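Session 8, Friday, April 12, 2019
Planning and costing a robotic suturing bench

Read these notes before the costing exercise. Bring your own draft equipment list.
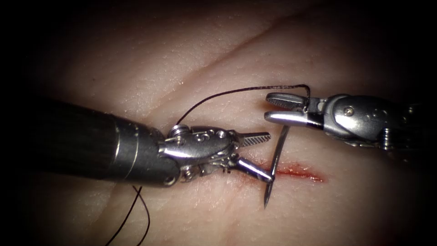
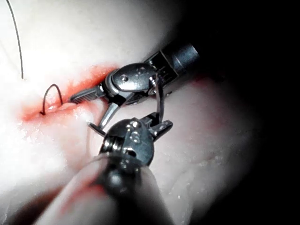

Two instruments, one curved needle, dark thread.

## Category B: Consumables and limited-life items

Most first budgets put nearly everything into the arms. The running costs are then guessed, and the money is short by November. Set out Category B line by line:

| Item | Basis for the estimate |
|---|---|
| Needle driver instruments | rated uses per instrument, in pairs |
| Suture and needles | per stitch task, plus waste |
| Practice pads | incisions per pad |
| Stage blood | per session |
| Cleaning | staff time, not materials |

The wrists are small cable-driven joints. Cost them as parts that wear out, with their own replacement date. The gripping faces of the jaws also wear, and a worn face lets a needle turn.

**Worked case: Stestdale teaching lab**

- Sessions planned for the year: 200
- Sessions run: 198
- Pads allowed per batch order: 25
- Lead time on instruments from Resham: about 8 weeks

The lab held no spare pair. When one instrument reached its limit, both arms stood idle until the order came. Baluyot quoted a lower unit price but would not split a box, so the first order cost more.

### For your own plan

1. Keep Category A (arms, console, cameras) on a separate sheet.
2. Hold one spare pair of instruments from the start.
3. Get delivery to Trastness quoted in writing.
4. Show service cover as a yearly figure, including the years under warranty (enter zero).

Draft budgets go in the course folder before the next session. Use the template, and leave the VAT column in.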